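Fundham Showroom Open Day: Gallery

Posted 24/07/2026 by Gerardo Cabrera

The Fundham showroom opened its upper floor to buyers, staff families and a few neighbors from the street for one afternoon. The drinks table was set up in the middle of the clothing displays, so people could get a coffee or an iced tea and keep looking at the racks and the mannequins. A couple of pictures from the drinks table are on this page, along with notes on the day for those who asked how it was arranged.

The door count was 344, more than we had at the June preview. The upper floor covers 2443 square feet, and much of that is taken up by the displays, which stay where they are from one season to the next. We looked at clearing the back section to make room for a longer table and decided against it. The mannequins had been dressed for the afternoon and moving them would have meant pinning everything again.

Drinks came from Pundale, the coffee counter on the ground floor. Hot coffee was served in paper cups with lids and sleeves. Cold drinks were in clear cups with domed lids. Orders were carried up in batches, set down in the middle of the table and then sorted onto the trays, hot and cold together if that was how a group had ordered.

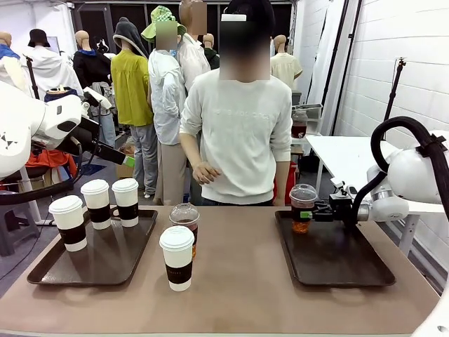 Iced tea on the right-hand tray, with coffees on the left one. Mannequins in the casual looks behind.

The bucket hats got a lot of attention. The green-and-white check is one of the pieces Rogelio Villanueva picked for the floor, and several buyers asked about it before they had asked about anything else. It is a summer piece and will stay out until the fall delivery. The white jacket and beige trousers shown with it are sold separately. The yellow-green short-sleeved top is on the same run of mannequins, with gray trousers.

Price cards for the whole floor were printed by Dirnis and arrived the evening before. A small number had the wrong item code. These were corrected by hand and the new ones are now in place. If you wrote down a code on the day and it does not match what you see in the order sheet, go by the order sheet.

Trays were used for anything over one drink. With so many garments at arm height it is easy to catch a sleeve with a full cup, and a tray is simpler to carry past the racks. The handles are cut into the ends, so it can be held level with both hands. We asked people to bring trays back to the table when they were done, and most did. Two turned up later on the bench by the fitting rooms.

For anyone planning something similar, these were the points we wrote down afterward:

Keep the middle of the table for cups waiting to be sorted and leave the trays on either side.
Put lids on downstairs, before the cups come up.
Mark the sleeve if a coffee has sugar in it. We did not do this and had to ask Pundale to make several again.
Set the table so that people can walk behind it as well as in front.
Have a bin at both ends of the room.

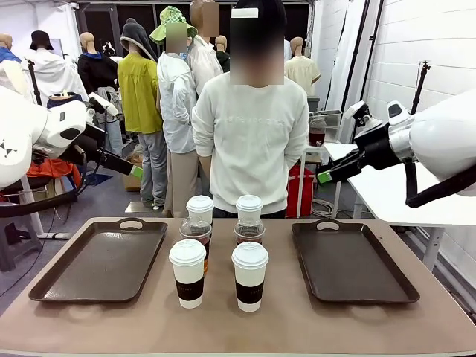

Six is a common order for a buying team, usually with more coffees than cold drinks. Two trays handle that well. A single tray will hold the same number, but it gets heavy and has to be carried slowly, and the stairs are narrow for two people passing. Next time the batches will come up in the freight elevator, which Heinonen has agreed to leave unlocked for us until closing.

Pundale's total for the afternoon was 1052 cups over both floors, including their regular counter trade. They ran low on domed lids near the end and switched to flat ones for the last orders.

Questions about the clothing should go to Rogelio Villanueva at the buying desk on the upper floor. The desk is open during normal showroom hours, and he can set pieces aside for 3 days with a name and a phone number. Questions about using the floor for an event should come to me. The next open afternoon has not been scheduled, but it will be after the fall delivery has been unpacked and the displays changed over.

A gray scarf and a child's water bottle were left behind and are being kept at the front desk.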